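Do "Brain Break" Apps Help Students Study? Project Report
Zulema Durán
Kinddale College, Introduction to Research Methods

Background

Trakimer is a timer app that makes you stop studying every 25 minutes. The poster in our library says it "boosts recall." I wanted to know where that claim came from. The app's website points to one survey of 995 users, all of them people who had already paid for it. They were asked if they felt they remembered more. Most said they did. I would not call that evidence of much.

What I did

I recruited 13 classmates and gave each of them two word lists to learn on different evenings, one with the timer running and one without. Each list came from a 260-word set in the Hegazy vocabulary workbook. Everyone took a short written test the next morning.

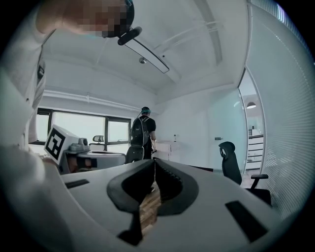

Why not test people right after they studied?
Because almost anyone can repeat a word they saw a minute ago. The poster promises recall, so I waited overnight to give people a fair chance to forget.

Results

The average score with the timer was 2 points higher than without it. Before anyone puts that on a poster, most of the gap came from one person who admitted she fell asleep on her no-timer evening. Take her out and the two averages are close to the same. Several people also said they ignored the breaks and kept reading, so I can't be sure what the timer scores are really measuring. 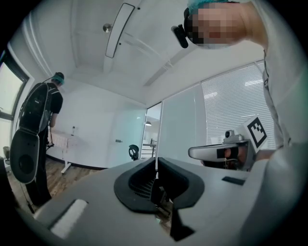
Figure 2. Person in a white lab coat and teal hairnet.

Problems

My group was small and they all knew what I was testing. Half of them told me they "liked the idea" of breaks before we started. I also let people pick their own study spot, and the Dundenano dorm had a party on one of the evenings. If I did this again I would put everyone in the same quiet room and not tell them the name of the app.

I also never checked whether the two lists were equally hard. A reader should hold that against me.

Breaks may help some people. My data don't show it, and neither does the company's survey. The library should take the word "recall" off the poster until somebody runs a proper test.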